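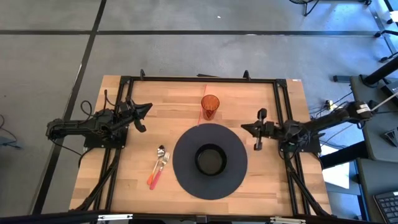 2018-10-09

Two hours on the practice table tonight, no games. Wanted to sort out the new shaft before league resumes in November and before I spend any more on tips.

Setup first. Table is the nine-footer at the Toledo room, third from the door, cloth replaced in summer and now past its slippery stage. Rails play a little short on the long angles, same as last week. Humidity was high enough that the bridge hand dragged after the first rack. Used a glove instead of powder. Powder ends up on the cloth and I end up brushing it off.

Shaft is the Rokthorpe, 12.4 mm, long taper, on the old Fletitz butt. The joint fits but there is a hairline gap at the collar when it is hand tight. It closes with another eighth of a turn. No buzz on a hard hit, so I am leaving it alone. Weight came out slightly forward of where I am used to it. Moved the grip hand back by the width of a finger and the forearm hung vertical again at contact.

Deflection test. Cue ball on the head spot, object ball on the foot spot, one full tip of right english, aimed center to center, firm stroke. With the old shaft the cue ball pushed left enough to miss a full hit by close to half a ball. With this one the miss was less than a quarter. Repeated with left english and got the same figure on the other side, which at least says my stroke is not adding a swerve of its own. At slow speed the difference mostly goes away, as the curve has time to bring the ball back.

The practical result is that my habit of compensating is now wrong. On the long cut down the rail I overcorrected and hit the near point four times in a row. Once I aimed closer to the natural line they started to drop. Backhand english needs a longer bridge than before. Measured it at the end of the session: 13 inches on the old shaft, nearer 15 on this one. I can't hold 15 steady yet on a soft shot.

Draw was fine. Stop shots at three diamonds were fine. Follow with running english was poor, mostly through standing up early.

Tip: the Joltance medium that came on it. It arrived shaped to a nickel and I left it there. It mushroomed slightly on one side, trimmed with the side of a blade and burnished with a scrap of leather. Two miscues all night, both on low outside draw, both with chalk I had not refreshed. Not the tip's fault. The forum figure of 900 hours for this tip is nonsense and I don't know who logs it. My last layered tip went glassy well before that.

Drill log. Ran the L drill, target 3 clean runs. Got one clean, one that died on the turn ball, one that died on the last ball with the cue ball frozen to the end rail. Then straight-ins from the long diagonal until I lost interest. Running total for straight-ins this year stands at 191 racks of balls against a plan that said more. I had meant to log 3,000 single shots on the diagonal by the end of the year and I will make it only if I stop skipping the short sessions.

Noted that I still rush the last practice stroke when the shot is easy. Pause at the cue ball is there, pause at the back is not. Try counting one beat at the back on the next session, easy shots only.

To do: wax on the joint threads. Check the bumper, it ticks against the case. Ask at the counter if the far table can be releveled, the balls drift toward the left side pocket on a lag. Put the old shaft away in the tube so I stop swapping back after a bad rack.

Elbow slightly sore on the outside. Ice, then bed.

Recent entries
Glove or powder, again
Kick shots off the short rail
Cleaning a shaft without sanding it
Lag speed on new cloth
Why I went back to a closed bridge
Case straps and other repairs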